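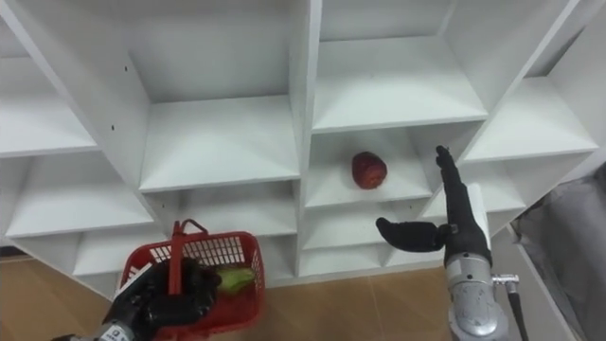
REC 103 Recreational Fisheries: Week 4 notes
Fish handling, live wells and weigh-in mortality
H. Moncrieff

4.1 Sources of loss
Mortality in a live-release tournament is divided into initial mortality (dead at the scales) and delayed mortality (dead after release). Initial mortality is easily recorded and is the figure clubs usually report. Delayed mortality requires a holding pen and control fish, and is usually the larger of the two in warm water.

4.2 Live well conditions
Dissolved oxygen falls with rising temperature while the metabolic demand of the fish goes up. Run the pump continuously once surface water is warm – timer settings are for spring and fall. Ice may be added in sealed bottles. Chlorinated ice must not go directly into the well.

A common error in Assignment 1 was to treat aeration and water exchange as equivalent. Aeration restores oxygen but does not remove ammonia.

4.3 Air exposure
Count from the moment the fish leaves the water, and include the walk to the scales. For the Buchanan data we use a cut-off of 30 seconds per exposure. Weigh bags should be filled before fish are transferred and carried two-handed, with the bag supported from underneath. 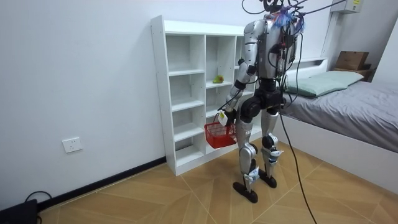 Fig. 4.1. Humanoid robot holding a red mesh basket by its handle, facing an open-cubby bookshelf.

4.4 Barotrauma
Walleye and bass taken from depth may show a distended swim bladder, bulging eyes or loss of equilibrium. Options are venting (needle) and recompression (weighted descender). Venting by untrained anglers is discouraged in this course – see the Vametti reading, section 2.

4.5 Worked problem
The Lotmont event releases 3000 fish over a season. Initial mortality is 2 per cent, so 60 fish are lost at the scales. Delayed mortality among the remaining 2940 is 5 per cent, or 147 fish. Total loss is 207 fish, 6.9 per cent of the catch. Repeat for the Fakach series using the rates in Table 4.2.

Reading for Week 5: slot limits and creel survey design.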